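Utura Desktop Arm Kit: Frequently Asked Questions
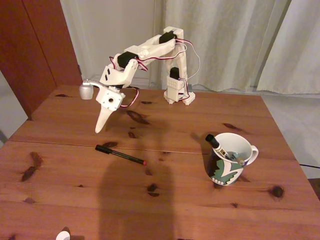
What is in the kit?
Printed white parts, servos, wiring, screws and a controller board. A power supply is sold separately.

How long does assembly take?
Almost 5 hours for a first build. Center every servo before attaching its horn.

Can I print replacement parts?
Yes. Part files are on the download page. Use 3 perimeters for the upper arm link.

The elbow jitters when holding position. What should I check?
Check the supply voltage under load, then the horn screw. If both are fine, run calibration again.

Does the Rastska controller work with this arm?
Yes, with firmware 133 or later.

How long is the warranty?
2 years on electronics. Printed parts are not covered.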